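Two Days at the Rultavon Restaurant Trade Fair

Filed under: Trade, Events

By the time I got through badge pickup the coffee line had swallowed half the lobby, and a man in a branded apron was handing out cold arancini to people who had just finished breakfast. I took one. It was fine. I mention it because free food does a lot of the work at Rultavon, and after two days I'm still not sure how much of what I liked I liked because it was handed to me on a napkin.

The fair runs every September in the exhibition halls out past the airport. The organizers say 177 exhibitors signed up this year, nearly all of them selling to independent restaurants: ovens, booking systems, frozen dough, glassware, linen, payroll, pest control. The theme was "Full Tables Again." It was on the tote bags, the lanyards and a banner over the main doors. I asked at the information desk what the theme meant in practice and was given a tote bag.

I run numbers for small restaurants and I write this newsletter on the side, so I go to these things with a short list of what my clients keep asking about. This year they wanted to know about slow weekday nights, what to do about no-shows, and whether any of the promotions being pushed at them pay for themselves.

The first morning went to the slow-night question. Fakutano sells what it calls a demand calendar. You give it your sales history and it tells you which evenings to discount and by how much. The demo was smooth. It used a bistro with 29 seats and two years of clean records, and on the big screen the dull evenings turned from gray to orange one after another. I asked what happens when a place has eight months of records, half of them entered by hand. The answer was that results improve over time. I asked whether the extra covers were new customers or regulars who had learned to come on the cheap night. There was a pause, and then I was told that was a great question.

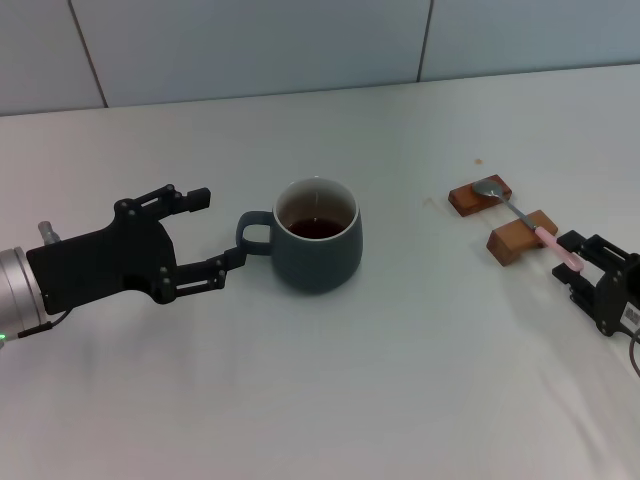
It is a great question, and I'd want it answered before I paid a monthly fee. I've watched a client fill her room on discounted evenings for a whole winter and end the season with less in the bank than the year before. Her full-price nights had thinned out. Fakutano does let you export everything and run your own comparison, and credit to them for that, but most owners I know are on the line at six and asleep by one. They won't be comparing anything.

Lunch was in the tasting hall, where your badge gets you three small plates and every extra one costs a token. The pork bun was good. The mushroom toast had been under a lamp too long. A vendor of par-baked bread told me that diners can't tell the difference, then gave me a slice, and I could tell the difference. Not a bad roll, though. At the right price I'd put it under a burger.

The afternoon was panels. The one on no-shows drew the biggest crowd of the fair, with people sitting on the floor along the walls. The advice was to take a deposit. Everyone on stage agreed, and everyone on stage ran a place where a deposit wouldn't scare anybody off. A woman behind me asked about neighborhood places where half the tables are booked by phone by people over seventy, and the moderator said that was outside the scope of the session. She left soon after. I wish I had caught her for a chat, since she had the only question in the room worth the ticket.

Day two I gave to equipment and the table-service hall. Sitompul had the largest stand, with a working kitchen and a cook turning out flatbreads at a pace I have never seen in a real one. Their new deck oven is handsome. It is also wide, and when I asked about door clearance the salesman said most customers take out a window. He said it cheerfully. The finance plan was printed in large type and the service contract in small type, and I'd read the second one first. 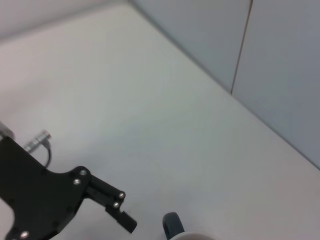
Rultavon, day two: white tabletop and blue-gray wall panels.

Tarkia was the nicest surprise, a small supplier of secondhand chairs, reconditioned mixers and hotel-grade china from places that have closed. A sad business in one way, but the prices were on the tags, which almost nowhere else in the building could claim. I saw a stand mixer marked at 525 dollars and spent ten minutes listening to it run. It sounded healthy enough. They give a 90-day guarantee, parts only, and you arrange your own freight. I passed the card along to two clients.

The closing talk promised a look at the next five years of dining out. Shorter menus, fewer staff, more takeout, higher checks. I have heard it at three fairs now with different slides, and the five years keep starting over.

Is it worth going? If you're opening in the next year and need to put your hands on equipment, yes, take one day and wear decent shoes. If you want help with an empty dining room in the middle of the week, I didn't find much here that a notebook and your own receipts wouldn't tell you. Parking was free before nine and outrageous after. The shuttle back to the train stopped at 5:30 — half an hour before the halls closed — so plan on that if you don't drive.

Handouts from the deposit panel are supposed to go online for badge holders. Mine haven't shown up yet.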